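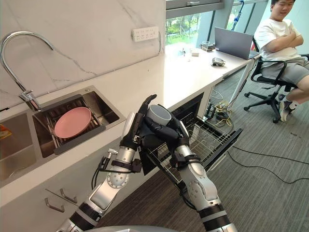

Both hands on the bowl, dishwasher rack out.

So the grasp switching finally works, mostly, and I've been wanting to write this one up for a while. If you read the January post you know I was complaining about chatter. Each arm had its own little state machine, each state machine had its own idea of whether it was holding something, and the two of them would argue. The left would decide the bowl was secure and start easing off, the right would feel the load change and decide it was slipping, squeeze harder, and push the bowl back into the left. Repeat until somebody hit stop.

I tried all the lazy fixes first. I put a timer on the transitions. I widened the force thresholds until they meant nothing. I added a flag called really_holding (yes, I know, it got through review and everything). Each one made the bowl better and something else worse, usually plates.

It was Leif Åberg who told me to throw out the two state machines and write one, for the object. I said that sounded like a lot of typing. He said it would be less typing than my last month of patches, and he was right, which I'm still a bit sore over. The bowl has a state now: free, held by left, held by right, held by both. The arms don't get an opinion. They report contact and force, and one process looks at all of it and says what's going on.

The part I'm happiest with is the handoff. When the bowl goes from one hand to the other there has to be a stretch of time where both are touching it, and during that stretch the controller treats the whole thing as one closed loop – left arm, bowl, right arm. We pick one arm to lead on position and the other one just follows softly and keeps up a gentle push. If the planner wants to tilt the bowl, it asks for a tilt of the bowl. It used to ask for two wrist motions and hope they agreed.

Perception was its own little adventure. Our pose estimator is fine with a bowl sitting on a counter. It's a lot less fine once there are black fingers across the front of it, and round things are a pain anyway, because you can spin them and nothing changes as far as the camera cares. The estimate would jump by 50 degrees about the bowl's own axis between updates, and the planner would very seriously try to catch up. I spent two evenings on a filter before Noreen Bhutto looked over and asked why we were tracking that angle at all. Um. Good question! It's gone. For anything marked as round, we drop the spin and only track the position and which way the opening points. Three lines in the object file.

Then there's the rack. Nolance (our planner, named by a vote I lost) used to plan the whole trip from the counter to the dishwasher in one go, with both arms, and it would chew on that for 26 seconds and then give up half the time. Now it plans to a spot above the rack, stops, looks again, and plans the last bit with a single arm. It's ugly to watch because of the pause. It does come back with an answer in 2 seconds, though, and I will take ugly.

Things that are still bad:

Letting go. The release is open loop, the fingers just open on a schedule, and if the bowl is leaning on one of them it gets dragged along.

Logging. We write everything at full rate and I filled the disk again. Fagerlund has a nice ring buffer tool that only saves the 20 seconds before a fault, and I want to steal that idea for us.

The simulator. It thinks bowls have way more friction than they do, so everything passes in sim and I get very confident and then I go downstairs.

I've pushed the object state code to the Helalside branch if you're on the team and want to poke at it. Please don't merge it yet, the config names are a mess and I'd like to fix them before anyone else starts depending on them. Girkholm folks, your arms will need the follower gains turned down before you try any of this. Start at half of what's in the file and go up from there.

Next up is cups with handles, where I do need the spin angle back. Noreen has already pointed this out.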